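**Progress report, 2024-02-29: Zadier ground station, Witden site**

The gateway antenna now talks to the Temden satellites on most passes, which puts us ahead of November, when it talked mainly to itself. We logged 1,763 passes this period and held lock on 1,516 of them.

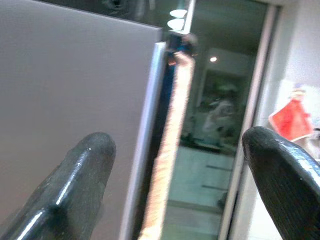
**Remzi Taşdemir**
*Site lead, Zadier Ground Segment*

The missed passes share a cause: low elevation over the ridge to the west, a feature the original survey describes as "gentle." Nesrin Değirmenci has rewritten the handover schedule to stop asking the dish to look through rock.

The spectrum license is still pending. Our reply to the interference questions ran to 277 pages, and the follow-up asked for more detail. 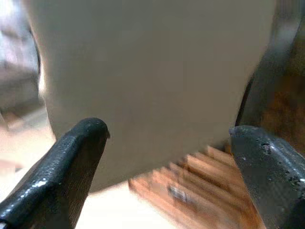

Backhaul is the line item you will want to read twice. Ersoy delivered the fiber to the gate and considers the remaining stretch a matter of interpretation. Their quote for trenching is $2,953, and I recommend paying it. The revised modem housing should have plain matte sides and rounded edges, much like the pale beige-gray thing in the grippers, as the current one has corners that catch every cable in the shelter.

Next period: user terminal trials, pending the license.

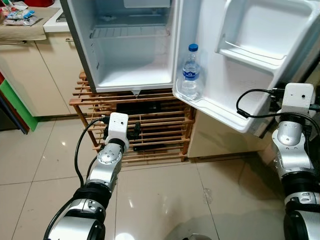
*White refrigerator on its slatted rack, door open, with a bottle in the door bin.*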